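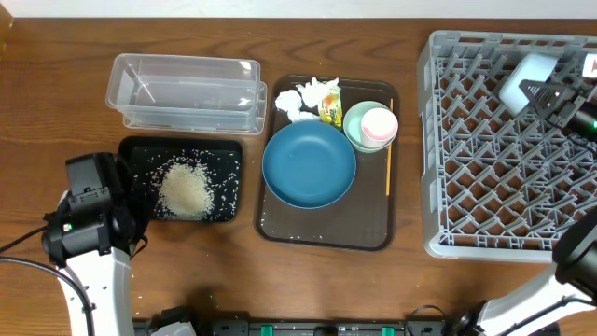 Two robot arms at a table with a tray to clear, a dish rack and a pile of rice.

How Do Robots Learn to Clear a Table?

Clearing up after a meal is a job you can probably do while thinking about something else. The trash goes in one place and the dishes go in another. If you meet a cup sitting inside a bowl, you know what to do with it, even if you have never seen that cup before.

For a robot, this is a hard job. Researchers at a lab called Stedovance have been studying it. Their project is named Prollero, and it asks one question: what is the best way to show a robot how to tidy up?

Why is a messy tray hard?

Look at the brown tray in the middle of the table. There is a blue plate, a small green bowl with a cup in it, a chopstick, some crumpled tissue and a yellow snack wrapper. Each of these needs to be picked up in a different way.

A plate is wide and flat. A robot has to grip it by the rim. A chopstick is thin and can roll. Tissue is soft and changes shape every time something touches it. A wrapper can bend, slide or stick to the thing next to it.

Then there is the rice. Grains of rice are small and hard, and they spread out when you push them. A gripper with two fingers can't pick up a whole pile of them at once.

In a factory, a robot often picks up the same part from the same spot all day long. An engineer can write down every move. That doesn't work for a dinner tray, where things land wherever people leave them.

Learning by copying

The Prollero team uses a method called imitation learning. "Imitation" means copying. You use it too. You may have learned to tie your shoes by watching someone else do it and then trying the same moves.

In imitation learning, a person steers the robot's arms through the whole job. While this happens, a computer saves two kinds of information. One is what the cameras see. The other is how the arms move: how far each joint bends, and when each gripper opens or closes.

One full run of the job is called a demonstration. After many demonstrations, the computer looks for patterns. It learns that when the camera view looks like this, the arms should move like that. The result is a computer program called a policy. When the policy is switched on, it looks through the cameras and chooses the next move by itself, many times every second.

What the team wanted to find out

Ginette Tanguy leads the project. She and her team had noticed that people who steer robots like to be neat. Before each demonstration, they would put the plate, the bowl and the trash back in almost the same places. The team wondered if this was a mistake.

To find out, they made two sets of demonstrations.

Set A had 3,000 demonstrations. The objects started in nearly the same places each time.

Set B also had 3,000 demonstrations. This time the objects were moved before every run. Sometimes the bowl was on the left and sometimes on the right. Sometimes the cup was in the bowl and sometimes it was next to it.

Everything else was kept the same. The robot was the same, the objects were the same and the job was the same. Scientists call this a fair test. If only one thing is different, you can tell what caused the change in the result.

The team trained one policy on Set A and another on Set B. Then they gave both policies trays laid out in ways that were in neither set.

What happened?

The policy trained on Set B cleared 69 percent of the new trays with no mistakes. The policy trained on Set A cleared far fewer. It did well when a tray looked like the ones it had learned from. When the bowl was in a new place, the gripper often reached for the old place and closed on air.

The team also tried adding more neat demonstrations to Set A, to bring it up to 3,510. The score hardly changed. More practice did not help much when the practice was all alike.

You can think of it like catching a ball. If a friend throws it to the same spot every time, you get good at standing in that spot. If your friend throws it high, low and to both sides, you learn to watch the ball.

What still goes wrong

A score of 69 percent means that about three trays in every ten had a mistake. The most common one was dropping the chopstick. The second was leaving a piece of tissue behind. Rice is still a problem, and the team is working on it as a separate job.

The team has not tested the policies on glass dishes or on plates with food stuck to them. They plan to start on those in February.

Words to know

Demonstration: one full run of a job, steered by a person, for a robot to learn from.
Gripper: the part at the end of a robot arm that holds things.
Imitation learning: teaching a robot by having it copy what a person did.
Joint: a place where an arm bends or turns.
Policy: the program that chooses a robot's next move.

Try it yourself

You need a plate, a cup, a spoon, a crumpled napkin and a partner. Close your eyes. Your partner tells you how to move your hand, using only the words left, right, forward, back, up, down, open and close. Try to put the napkin in the trash and the spoon in the cup. Then have your partner move everything and try again. Write down how many instructions you needed each time.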